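Laundry Corner Gallery - Folding, Sorting and the Big Green Mat

Hello again, and welcome to the laundry page! A lot of you wrote in after the pantry gallery asking what I do about clothes (apparently I made the pantry look so calm that you assumed the rest of the house matched, which is very sweet of you and very wrong). So this month is all about folding. I've been going through our whole closet a pile at a time since May, and I have opinions now. Strong ones, mostly about pants.

A bit of background for new readers. We moved into the Laltside place last year and it came with a long narrow back room that I claimed for sewing before the boxes were even off the truck. It has turned into the sewing, mending, ironing and folding room, and I love it in there. There's a window that gets the sun until around 11 and a shelf for my thread, and that's all I ever wanted out of a room.

The folding surface gets more questions than anything else, so let's start with that. I fold on a grid mat, the kind with thin white lines on green that quilters will know right away. I bought my first one from Vomo for cutting bag linings and then noticed how much easier it was to square up a T-shirt when there was a line to square it up to. Now I can't fold on a bare table, I really can't! Everything comes out leaning.

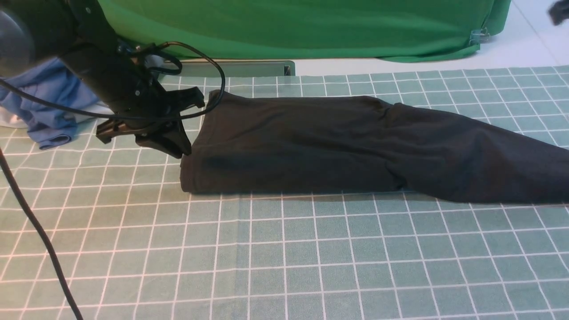

Dark pants are the hardest thing in the basket for me. You can't see the seams, you can't see the creases until you've already folded them in, and every bit of lint in the county comes to visit. On a pale green mat they show up beautifully, though, and you get a good clean outline to work with. I start from one end, make a block with a nice straight edge, and then smooth the rest out toward the other end with the flat of my hand. If the legs are wrinkly I don't fight it. I smooth what I can, fold, and press down on the block for a second before I let go.

My old way was to fold pants in half and then in half again and drape them over a hanger, and they slid off every single time. I'd open the closet in the morning and there would be a heap on the floor. The block fold stands up by itself in a drawer - you file them like folders - and I can pull one pair out without the others falling over. I have 17 pairs of pants in one drawer right now. I'm not proud of the number but I am proud of the drawer.

Light blue things go in a pile of their own, by the way. I used to toss them in with the whites and everything came out a slightly sad gray. These days shirts and towels in that color wait off to the side until the dark stuff is done, and they can be as crumpled as they like while they wait.

A few of you asked about drawer dividers. I've tried 4 kinds. The Fedard ones are my favorites by a mile, they're springy and they don't leave marks on the drawer. The Rojanasak bamboo ones are prettier but mine were a little too tall for the dresser, so they live in the kitchen with the wooden spoons now. The other two I gave away and I've forgotten what they were called, sorry!

On mats: get a bigger one than you think you need. A small one is fine for kids' clothes, but a pair of adult pants will hang right off the side and then you're folding half on the mat and half on the table. Store it flat if you can. Mine spent a winter folded behind the ironing board and I've been trying to persuade it to lie down properly ever since. (Please don't iron it. Ask me how I know.)

I'm doing sweaters next, and after that the linen shelf, which currently holds one good sheet set and a great many odd pillowcases. If you have a way of folding a fitted sheet that works on a grid mat, leave it in the comments and I'll give it a go. And for everyone who asked about the curtain fabric in the sewing room, it was a remnant, the shop has closed, and I have just enough left over for one cushion.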